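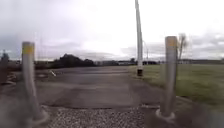
Shirley Thibodeau wanted to know why we spent a whole session on the number of people who dropped out of a study, when the news story she brought in never mentioned dropouts at all. Great question, and I gave it a pretty rushed answer, so let me have another go in writing.

The story was the one about Distard, the cold lozenge. The headline said 3951 people had taken part. Big number, sounds solid! But go to the paper (link is on the course page, second reading) and you'll find that 3951 is everybody who signed up. The people who kept the symptom diary all the way to the end, and whose answers the "shorter colds" claim rests on, came to 330. I'd have put that in the headline, but I don't write headlines.

Why would it matter? Think about who stops filling in a diary. Somebody who feels awful and sees no change might toss it in a drawer. Somebody who felt fine by day two might do the same thing (I would). We can't tell which kind of person went missing, and neither can the reporter.

So, when you read a health story, write down two numbers before you do anything else: how many started, and how many were counted. If you can only find one of them, write that down too.
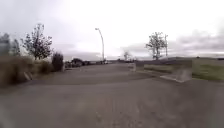
## Side effects and the "one in ten" problem

Same study. Of the 330 who finished, 33 reported a headache. The Kurek press release called that "uncommon." The local paper in Sterkilgate called it "one in ten users." The paper has the fraction right for the finishers, but "users" is a stretch, and "uncommon" is a word I'd like you to circle in red whenever it shows up without a number next to it.

Also missing from both: how many people on the dummy lozenge got headaches. You have a cold, your head hurts, that's just Tuesday-or-whenever for most of us. Without the comparison group you can't blame the lozenge, and you can't clear it either.

Si-woo Noh pointed out that five of the finishers were listed as having "other" complaints with no details. I'd missed that, so thank you! Check the small table on the last page.

## For next time

- Pick one health story from the past month, print or online.
- Find the original study, or note where the trail ran out.
- Half a page, no more. Handwritten is fine if I can read it.

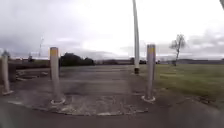

*Bollards at the path entrance, Plondari.*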